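Cullia : relevés de menuiseries intérieures
Fiche de données, version 3

Présentation

Cullia est un recueil de fiches sur les portes intérieures des maisons anciennes d'Atville. Chaque fiche correspond à une porte et contient ses dimensions, son sens d'ouverture, le type de panneau ou de vitrage, la quincaillerie et, quand on la connaît, l'époque de pose. Le recueil a été commencé par Leszek Witkowska pour préparer la restauration de la maison Steller, puis il a été élargi aux maisons voisines, avec l'accord des propriétaires.

Le français n'est pas ma langue maternelle. Si une phrase de cette fiche n'est pas claire, je vous prie de me l'écrire et je la corrigerai.

Contenu du dépôt

portes.csv : une ligne par porte
maisons.csv : une ligne par maison, sans adresse exacte
vocabulaire.txt : les termes employés, avec leurs synonymes régionaux
croquis/ : les dessins faits à la main, numérisés en niveaux de gris
ancien/ : les fichiers de la version 2, conservés sans modification

Les fichiers sont encodés en UTF-8. Le séparateur est le point-virgule, parce que les cotes utilisent la virgule décimale. Avec certains tableurs il faut le préciser à l'ouverture, sinon toutes les colonnes se retrouvent dans une seule.

Champs principaux de portes.csv

id_porte : identifiant stable, il ne change pas d'une version à l'autre
id_maison : renvoie à maisons.csv
largeur, hauteur, epaisseur : en centimètres, mesurées sur le vantail et non sur le bâti
sens : « poussant droit », « poussant gauche », « va-et-vient » ou « coulissant »
remplissage : « plein », « à panneaux », « vitré » ou « mixte »
organe : « bouton », « béquille », « anneau » ou « absent »
angle_max : ouverture maximale, en degrés
epoque : décennie estimée, ou vide
remarque : texte libre

Méthode de mesure

La largeur est prise en trois points (haut, milieu, bas) et on retient la plus grande valeur. Dans les maisons dont le plancher a bougé, la différence entre le haut et le bas peut être importante ; elle est alors notée dans le champ remarque. L'épaisseur est mesurée sur le montant, jamais sur le panneau. Pour les portes peintes plusieurs fois, nous n'avons pas retiré la peinture, donc l'épaisseur comprend les couches.

Le champ angle_max a été ajouté à la demande d'Alois Fankhauser, menuisier, qui voulait savoir quelles portes se heurtent dans les couloirs étroits. Une valeur inférieure à 90 signale presque toujours un obstacle : un mur, un radiateur ou une autre porte. L'obstacle est indiqué en remarque si nous l'avons identifié sur place.

Vocabulaire

Nous distinguons le bouton, qui se saisit à pleine main, et la béquille, qui s'abaisse. Le mot « poignée » est évité dans les données. Nous appelons « petits bois » les traverses et montants minces qui divisent un vitrage. Une porte est « mixte » quand elle est vitrée en haut et à panneaux en bas.
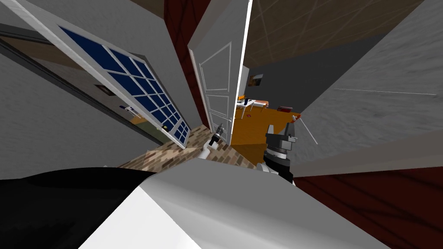
Pour les couloirs où plusieurs portes sont proches, le sens d'ouverture est toujours donné depuis le couloir, même si la porte s'ouvre vers la chambre. Cette règle n'était pas appliquée dans la version 2, et les lignes concernées ont été revues une par une.

Limites connues

La maison Bakhtiari n'est relevée que pour le rez-de-chaussée. Pour 8 portes, la hauteur manque. Les époques sont estimées d'après la quincaillerie, qui a pu être remplacée ; il ne faut pas les utiliser pour dater un bâtiment. Les portes de cave et de grenier sont exclues.

Modifications

Version 3, mardi 21 janvier 2020 : ajout de angle_max, correction du champ sens, nouveau vocabulaire.
Version 2, novembre : ajout des croquis.

Utilisation

Les données peuvent être réutilisées librement à condition de citer Cullia et le numéro de version. Pour les croquis, il faut demander l'autorisation à Leszek Witkowska. Les corrections sont acceptées sous forme de ticket, avec id_porte dans le titre.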